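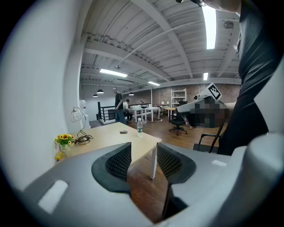 Dernow Building, second floor
Monthly walk-through, February
Checked by: Kamarul Kwok

Exits and stairs

Exit signs lit - OK
Stair door closes by itself - NOT OK. North stair door stops a hand's width short of the latch. Closer needs adjusting. Reported last month too.
Handrails tight - OK
Stair lights - OK, one flickers on the lower landing. Replace tube.

Fire equipment

Extinguishers in place, gauge in green - OK, all 4
Inspection tags current - 2 are due before the next walk-through. Ralleck has been called and will do both on the same visit.
Pull stations clear - OK
Sprinkler heads clear of stored items - NOT OK in storeroom 143. Boxes on the top shelf are too close to the ceiling. Arnia staff were asked to move them down a shelf. Recheck next month.

Electrical

Panel doors closed and labeled - OK. Label on circuit 67 is hard to read, reprint.
No extension cords used as permanent wiring - NOT OK. One cord runs behind the copier to the shredder. Request sent for a new outlet. Shredder stays unplugged until then.
Outlet covers - OK, cracked cover from the last list has been replaced

Floors and walkways

Aisles clear - OK
Mats flat - The mat by the elevator curls at one corner. Turned it over for now, but it should be swapped out.
Leaks - Ceiling tile outside the restroom has a stain the size of a dinner plate. Dry to the touch at 9:30 a.m. Outlined in pencil so we can tell if it spreads.

Furniture and shelving

Tall shelves fixed to wall - OK
Tables steady - OK
Chairs - One in the Pärn office has a loose back. Tagged and taken out of use.

First aid

Kit sealed or restocked - Restocked. Low on small bandages and tape.
Eyewash bottles in date - OK
Contact list posted - OK, but it still shows the old front desk extension. New copy to be printed.

Carry over to March: north stair door, storeroom 143, shredder outlet, ceiling tile, extinguisher tags.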